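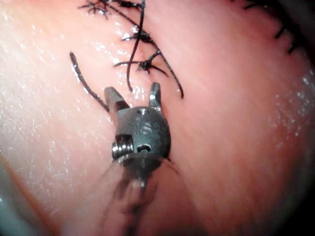 Sevard Wrist Camera Kit for Surgical Robotics Labs
Reviewed by Lech Krawczyk

Category: Instrument-mounted imaging
Sold by: Skatard
Supplied as: camera head, shaft clip, cable, interface box, Saleo recording software
Intended use: bench research and training. Not for use on patients.
Our rating: 6 out of 11 checks passed
Last updated: October 2, 2025

What it is

Sevard sells a small camera that clips to the shaft of a robotic instrument and looks forward over the wrist at whatever the jaws are doing. The pitch is that an endoscope gives you one view from one place, and that a policy trained on needle handling or knot tying does better with a second view that moves with the tool. That's a reasonable idea. Plenty of labs have tried it with parts off the shelf and a lot of tape. The question for a buyer is whether the packaged version is worth packaged money.

I had the kit on our bench for 38 days. Ryszard Czerwiński ran most of the suturing sessions and I did the complaining.

The view you get

The useful part of the picture is the part past the jaws. Black suture on pink tissue comes up crisp, down to the frayed ends on cut knots, and you can follow a single strand as it curves in toward the left jaw. For labeling thread and knots, this is good material.

Closer in, it falls apart. The shaft is a dark smear running down to the bottom of the picture, and the wrist housing sits in the middle and takes up a good deal of room. Sevard's brochure calls this "full tool awareness." I call it a large gray ball in front of my work. You can see both jaws and the gap between them, which matters for judging a grasp, but anything behind the housing is gone.

Wet surfaces are the other trouble. Moist tissue throws back a field of tiny white sparkles, over a broad patch on the left in our shot and a smaller one on the right. The edges go dark, too. A row of stitches along the upper right is readable until it runs down into the shadow, and then you are guessing. There is an exposure setting in Saleo that is supposed to help with glare. It dims everything, thread included.

Mounting

The clip is the best thing in the box. It goes on with one screw, it held its position through every session, and Ryszard could swap it between two instruments without recalibrating from scratch. The cable is stiffer than it should be. With the wrist turned hard over, you can feel it pulling, and on a light instrument that shows up in the joint readings. We ended up routing it by hand and ignoring the guide that came with the kit.

The manual says the camera fits "most common 8 mm class instruments." I asked Skatard for a list of which ones. I was sent the brochure again.

Software

Saleo records the camera and the robot's joint data on one clock, and that part works. Playback is fine. Export is slow, and it writes its own file layout unless you find the checkbox three menus down.

Then there is the automatic knot detector, which is the feature the sales page leads with. I wouldn't buy the kit for it. It found fresh, isolated knots well enough. Give it a cluster of knots with tails crossing over each other and it drew one box around the lot. Since most of a practice pad looks like that by the end of an afternoon, the detector was switched off by our second week. Skatard says an update is due in January. I'll look at it when it exists.

What the sales page claims, and what we saw

"Ready in minutes." The clip is. The interface box took us an afternoon and one phone call.

"Cuts training data needs in half." There is no study behind this on the page, and none was supplied when I asked. We did not see anything that would let me repeat it.

"Sterilizable." The clip is listed as such. The camera head isn't. Read the small print before you plan around this one.

"400 hours rated lifetime." We didn't run it that long. The warranty covers less.

Compared with the Lakatos mount

Lakatos makes a plainer bracket with no software. You bring your own camera and write your own recorder. The bracket is heavier and puts the lens farther out to the side, so the wrist blocks less of the work but the view of the gap between the jaws is worse. If you have a student who likes writing drivers, Lakatos is the cheaper road. If you don't, the Sevard kit will get you synced recordings sooner.

Who should buy it

Labs that already have an endoscope view and want a close second one for grasping and suture work on the bench. Ask for a loan unit first, and put it on the instrument you plan to use, with the tissue you plan to use, under your own lights.

Anyone hoping for a single camera that replaces the endoscope should skip it.

Extras

Spare shaft clip, spare cable (the same stiff one), extended warranty. Price on request from Skatard. Ask whether Saleo updates are included, and get the answer in writing.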